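December 20, 2021

**A finger that would not let go: talking to the field lead at Dultdale**

Dultdale collects folding and sorting data in ordinary homes, using hand-held grippers with yellow fingers. In June the company stopped all home work after a gripper jammed shut on a worker's thumb. The field lead who handled it agreed to talk about the fault on the condition that we leave out names.

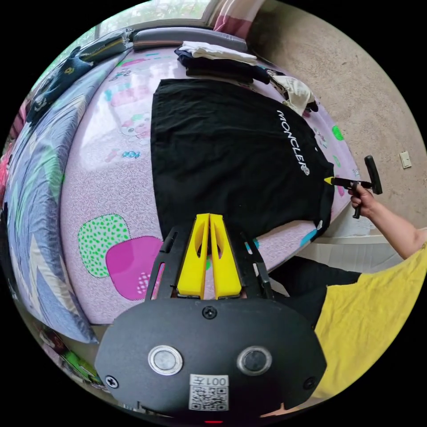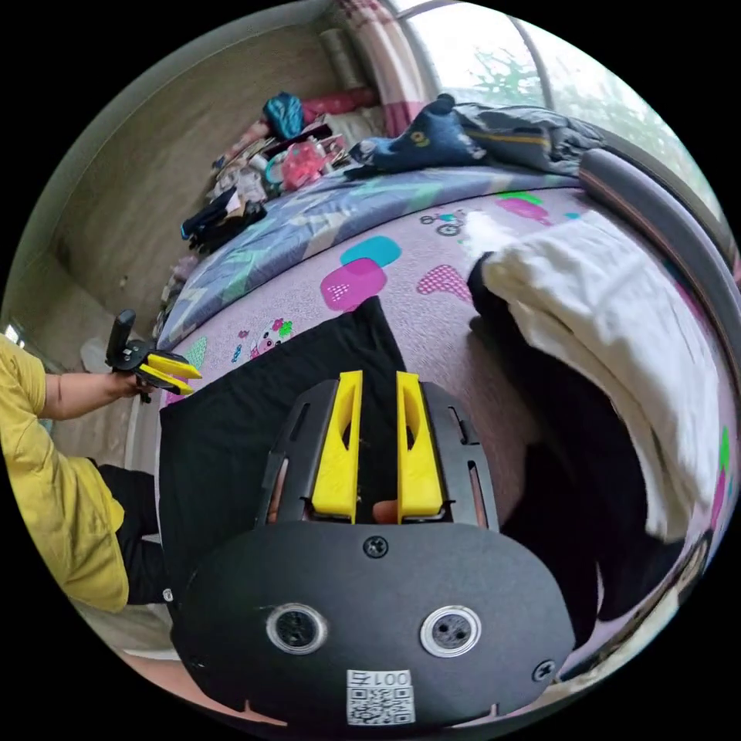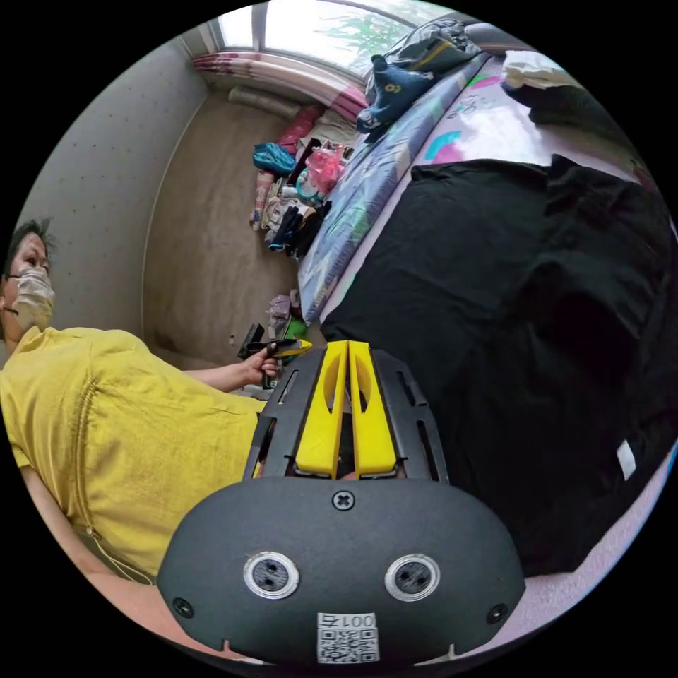 *Work on a bed with the hand-held grippers, black clothing or cloth laid out on a printed sheet.*

The worker was not badly hurt. "A bruise and a split nail," the field lead says. "But she couldn't open it with her other hand, because the other hand had a gripper in it too. She had to put that one down first, and by then she was pulling."

The fault was in the return spring. When the trigger is let go, the spring should push the fingers apart. On that unit it had slipped off its post, so the fingers stayed where they were. The team had logged 1378 folds on it since its last service. The plan called for a check every 555.

"So we missed two," he says. "The count was on one sheet and the service dates were on another. I had both and I didn't put them side by side."

He recalled 30 grippers and opened every one on a bench. The springs came from Prellel, and he first assumed a bad batch. It was partly that. Four had a bent end. But on two others the spring was fine and the post was worn down – lint from bedding had packed in behind it and kept the spring riding high.

"Fleece is the worst. T-shirts hardly leave anything. We were doing blankets all that month."

The stop lasted 26 days. A small shop called Sulwood made a new post with a lip on it, and the grippers went back out with a cord that pulls the fingers open by force. Workers try the cord at the start of each home visit and write down that they did.

I asked if the cord had been needed since. Once, he said, in a house in Luo, and the person pulled it and went on working. He had that gripper sent back anyway. The spring was on its post and he never found the reason.

"That one bothers me more than the first," he says. "With the first I can show you the part."

The gripper is still in a drawer in his office, with the trigger taped. He wants to take it apart again after the new year, when the post supplier can send someone over to look at it with him.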